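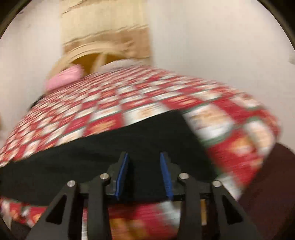
What do people lay on a table to protect it while they work? In most of the homes we visited it was two layers, a covering over the whole table and a smaller mat on top of it.

4.2 Mats over table coverings

Figure 2. A flat black mat on a table covering printed with red and white checks.

The combination of a patterned covering and a plain mat (Figure 2) came up early in the Anville interviews and we went back to it in the second round. Respondents treated the two layers as separate things with separate rules. The covering belonged to the table. It stayed on between meals, was chosen to go with the room, and was usually bought by the person who did most of the cooking. The mat belonged to the task, and was put down for sorting, mending, chopping or homework and then taken away again.

Of the 60 households in the sample, most owned at least one mat used in this way. Few could say when they had bought it. Several had started life as something else, such as a desk mat or an offcut from a floor, and had drifted into the kitchen. Coverings were remembered much better. One respondent in Nemance could name the market stall, the price and the relative who had disapproved of the colour.

Pattern was mentioned more often than we had expected. Checks were liked for a table in daily use, on the grounds that crumbs and small marks are harder to notice. The same quality was given as a drawback when the table was used for fine work. A dropped pin or bead is difficult to find on a busy print, and three respondents said they put down a mat of one dark colour for that purpose alone. Pale items were said to be easy to pick out on it. Dark ones were less so, and one household kept a second, white mat for sewing with black thread.

We asked each household how long the covering had been in place. Answers ranged from a few weeks to over 8 years. Where a mat was always put down in the same spot, respondents often reported that the covering beneath it had kept its colour while the rest had faded. Ekinci describes similar patches in his survey of rented flats in Staltthorpe, and takes them as a sign of where the main worker at the table sits. Our interviews agree with this in part. In larger families the mat moved with whoever was using it, and no such patch was reported.

Slipping was the most common complaint. A mat that holds well on bare wood may slide on a coated covering, and respondents dealt with this by using a damp cloth underneath or by moving to the corner of the table, where the covering could be clipped down. Storage is taken up in Section 4.3.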